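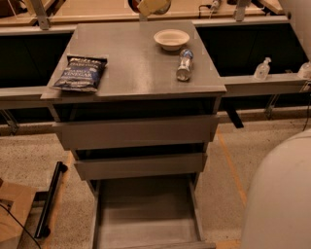
Best use for a deep bottom drawer in a snack cabinet?

Zyanya Olvera
So I finally cleared out the gray three-drawer cabinet by my workbench and I want it to be my snack station. The bottom drawer is totally empty now, and the chips (salt and vinegar, always), a bowl and my water bottle are still living on top. What goes where? The top drawer has no handle and I'm at that bench until 2 most nights, so I don't want to be digging around!

Gearóid Lynch
Bags of chips on the bottom, standing up like files. They're light and they'd get crushed in a fuller drawer. Bowls and napkins in the top one, because you'll grab those most. Oh, and clip the bag shut once open, mine went soft overnight once and I'm still mad about it. Bottles I'd stand up in the bottom drawer too if they fit, they roll off everything otherwise.

Noonan202
just leave it all on top lol

Tradach
Wipe the rails before you load it. I skipped that on my Jarkby and the drawer stuck for months. Also measure your bottles first, mine were too tall and I had to lay them flat.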